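The Second Finger

We had 2800 pounds left to spend and until October to spend it, and I'd made the mistake of saying so out loud in the kitchen. By the time my tea was ready I'd been offered a standing desk, a better kettle and a fish tank. Omar Hijazi wanted a proper gripper from Zilten. He'd wanted it since the spring. He had the brochure folded in his back pocket like a love letter.

"It's got suction," he said.

"Our one's got a finger," I said.

"Our one's got A finger, yes. That's my point."

I should explain that I did the buying at Prullora for years, and I was good at it (if I say so myself!), mainly through being slow. You leave a request in the tray long enough and half of them go off by themselves, like a cold. Omar's never did. He'd take it out of the tray, change the heading and put it back on top. The one on my desk that morning said 2024-09-12 and "URGENT, AGAIN", and underneath he'd broken the whole thing down: 2000 for the gripper, 422 for the fitting kit, and the rest kept back for what he called surprises. I'd never known him keep anything back for surprises. I took it as a sign he was growing up, or that somebody at Jaber had helped him with it.

Jaber were the customer. They packed wooden toys, and they were coming to see whether we could sort them by machine, and if they liked us there'd be a great deal more than 2800 to argue over.

"Come and look at it working," said Omar. "Then say no to my face."

So I took my tea down to the bench, which I hardly ever did, and he made me leave the tea on the windowsill. 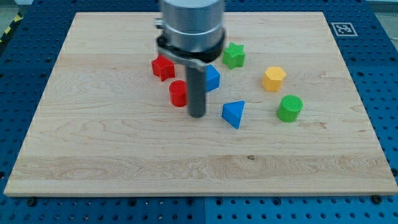
The bench that morning, maple board and all.

I'll be fair to the finger, it was very good at pushing. It nudged the red cylinder over towards the red star as gently as you'd move a sleeping cat, and then it came back and had a go at the blue triangle, and I found I was holding my breath. Silly, really, over a plastic block!

"There," I said. "Lovely. What's wrong with that?"

"Now ask it to put one in a box."

I looked at the finger. I looked at the board, which was a beautiful bit of maple he'd got past me under "sundries", and I thought about the toys and the boxes they'd have to go into, and I saw what he meant and was cross about it.

"Could it push them off the edge?" I said. "Into a box? On the floor?"

He didn't laugh, which I've always held in his favour. He went off and fetched a shoebox. We spent the best part of the morning at it, him tapping at the keyboard and me on my knees in my good trousers, moving the box an inch this way and an inch that. The yellow one went in first time. The stars caught on the rim. One of the green ones rolled under the radiator and I had to fish it out with a ruler, along with a biro and 51 pence in change, which I entered in the book as income.

"We could get a bigger box," I said.

"We could get a gripper," he said.

I rang Risulia that afternoon, just to have a second quote, because I wasn't going to be rushed. They wanted over double and a deposit, and the man called me "my friend" all the way through. I went back to my desk and read Omar's sheet again from the top. He'd spelt "pneumatic" three different ways. He'd also put, at the very bottom in pencil, "old finger to be kept, not sold," and underlined it.

I signed it and took it down to him. He was at the bench with his coat on, lining up the blocks for the morning, and he read my signature twice to be sure.

"And the surprises?" he said. "Can I have those as well?"

"Kettle," I said, and went to get my tea off the windowsill. It was stone cold and I drank it anyway.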